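Lurkus Suspends Automated Desktop Assembly at Irkano Site Following Gripper Fault

IRKANO, October 1, 2021. Lurkus today announced that it has suspended unattended operation of its automated desktop computer assembly cells at the Irkano site after a fault in which a robot arm released a part before the part was fully in place. No employee was injured. The cells will remain under direct supervision until the corrective work set out in this release has been completed and independently checked.

The fault occurred in July during a routine night run. An arm carrying a memory module toward an open computer case briefly lost communication with its gripper. The gripper opened, and the module fell onto the motherboard. The control software did not register the loss of the part and started the next step, in which the arm pressed down over the memory slots with nothing in its fingers. The safety system stopped the arm when the force on the wrist went past the set limit of 120 newtons. The motherboard was damaged beyond repair.

Lurkus notified the site safety office the same night and took the affected cell out of service. A review of the control logs for 3446 assembly cycles followed. The review found 400 cycles in which the link between arm and gripper had dropped for a fraction of a second. In all but one of those cycles the gripper held its last position and work continued normally.

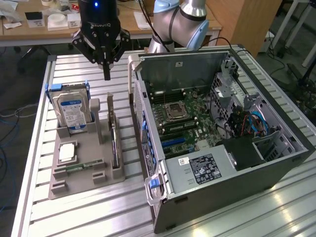 Each cell takes its parts from a fixture tray set beside the computer case, and the arm must travel between the two many times in the course of a single build. The review concluded that repeated bending of the gripper cable along this path had loosened a connector at the wrist. It also concluded that the software relied on the last known state of the gripper when the link was lost, and that this should have been treated as a stop condition from the start.

Gebreyes, the engineering firm retained by Lurkus to examine the fault, has confirmed both findings. Its report recommends a locking connector at the wrist, a longer cable with strain relief, and a change to the software so that any loss of communication brings the arm to a halt. The report further recommends that grip be confirmed before every downward move into a case.

Lurkus has accepted the recommendations in full. The new connectors have been fitted in all cells at the Irkano site. The revised software, released internally as Nudus, is now being tested with an operator present at all times. Unattended operation will not resume until each cell has completed 1007 consecutive cycles without an unplanned stop.

Computers assembled during the period covered by the review were held back and inspected before shipment. Units showing any mark on the motherboard or memory slots were withdrawn. Customers do not need to take any action. Orders placed for delivery this quarter may be delayed while the cells run at reduced speed, and customers affected will be contacted directly.

Lurkus regrets the disruption and will publish a further notice when testing has ended.

About Lurkus

Lurkus builds and refurbishes desktop computers for schools, public offices and small businesses. Its automated assembly work is based at Irkano.

Media inquiries may be directed to the Lurkus press office.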